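3.2 Materials and storage conditions

Boards for the humidity trial were bought from two suppliers, Charbonneau and Trorkham, and came in as glued-up panels of hard maple. We asked both suppliers for kiln-dried stock with no surface finish. Charbonneau sent all of its panels in one shipment in October. The Trorkham panels arrived in two lots, and the second lot was stored in its wrapping until the first had been measured.

Each panel was weighed on arrival and given a number in pencil on one end. Panels were then stacked on stickers in the conditioning room, with the air gap between layers kept the same throughout the stack. The room was held at its set point for the full period except for one night when the humidifier stopped. Girard's log shows that the room was back in range by 7 a.m., and we did not remove any panels from the sample on that account.

A total of 718 width readings were taken. Of these, 69 were repeat readings made by a second person who did not have the first set of values. Where the two readings differed by more than the limit given in Section 2.4, the panel was measured a third time and the middle value was kept. Gill made most of the first readings and Wojcik made the repeats.

Earlier work on panel movement has mostly used single boards. Hawthorne and Fortin argued that a glued panel should move across its width much as the sum of its boards would, provided the growth rings run the same way. In practice, shops mix flat-sawn and quarter-sawn pieces in the same panel, and the supplier seldom records which is which. We therefore classed each piece from its end grain before the panels were stacked. Pieces that could not be classed with confidence were marked as mixed and are reported separately in Table 4.

Seams were treated as fixed reference lines. Width was read from seam to seam as well as from edge to edge, so that movement in one piece could be told apart from movement in the panel as a whole. On pale maple with little figure the seams can be hard to find by eye, and low side light helped. Figure 3 shows a board of this type lying flat, with the seams running across it.

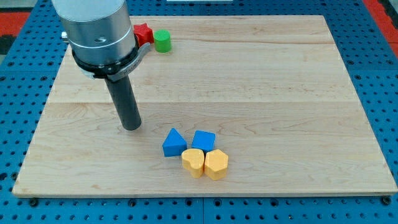

Figure 3. Maple board on a perforated work surface. Faint streaks in the grain run alongside a few seams.

3.3 Measurement error

Error from the calipers was checked against a steel bar at the start and end of each session. The bar was kept in the conditioning room with the panels. Drift within a session was small compared with the difference between readers, and no correction was made for it. Reader error was estimated from the repeat readings and is carried through to the intervals in Section 4.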